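Looking After a Wood Table You Use Every Day

Posted by Cillian Brophy
Dec 12, 2023

A table that gets used for meals, homework and bills takes more wear than anything else in the house. Most of the damage comes from water, heat and grit, and most of it can be fixed at home.

Daily wiping

Use a soft cloth wrung out until it barely feels damp. Wipe along the grain and follow with a dry cloth. Paper towels are fine for spills but leave lint if you use them for the whole top. A drop of dish soap in a bowl of warm water will take off grease. Skip vinegar, ammonia and anything with a scrubbing powder in it.

Spray polish builds up. If your table looks cloudy at one end and clear at the other, old polish is the likely cause. Wipe it with mineral spirits on a rag, windows open, and let it sit for 15 minutes before you decide whether it needs a second pass. Lay used rags flat outside to dry.

White rings

A white ring is moisture in the finish and has not reached the wood. Leave it alone overnight first, as many fade without help. If it is still there, put a clean cotton dish towel over the mark and press with a warm iron, no steam, for a few seconds at a time. Lift and look each time. For a faint ring, a dab of petroleum jelly left on until morning often does the job.

Black rings are a different problem. The water has gone through to the wood, and you will be sanding and refinishing that area or living with it.

Plants and bottles

Pots cause more rings in our house than glasses do. Set the plant in a saucer, put a cork mat under the saucer, and lift the whole thing once a week to check underneath. Unglazed clay saucers let water through, so use a glazed or plastic one. Metal bottles sweat when they are filled with ice water and should go on a coaster too.
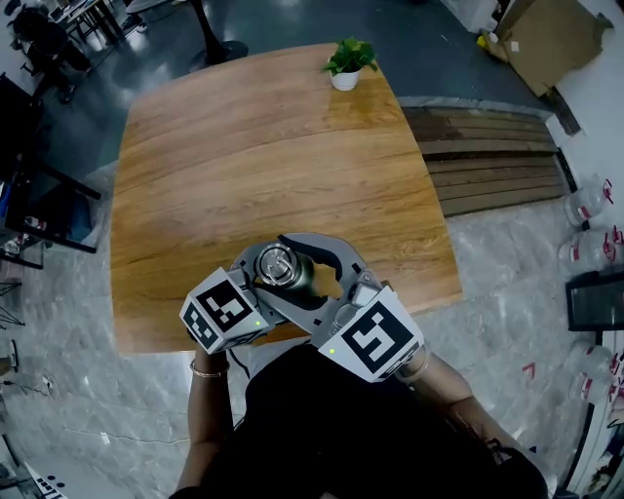 Small potted plant near the far edge of a golden-brown table.

Move the plant every month or so. Wood changes color in daylight, and a pot left in one place all summer will leave a pale or dark circle that no cleaner will take out. The same goes for placemats and table runners.

Scratches

Rub a walnut half over light scratches, wait a few minutes and buff. For deeper ones use a wax filler stick one shade darker than the wood. Lighter shades show. Scrape off the extra with an old plastic card, working across the scratch.

Oil or wax

Find out what finish you have before you put anything on it. Put a drop of water in an out-of-the-way spot. If it beads, the finish is sealed and wiping is all it needs. If it soaks in, the table is probably oiled and wants a fresh coat twice a year. I do ours in March and again before the holidays. Put the oil on thin, leave it as long as the can says, and wipe off everything that has not soaked in. Any oil left standing turns sticky.

Dry air

Winter heating opens gaps between boards. Try to keep the room above 40 percent humidity and keep the table away from radiators and floor vents. Small gaps usually close by summer, so don't fill them.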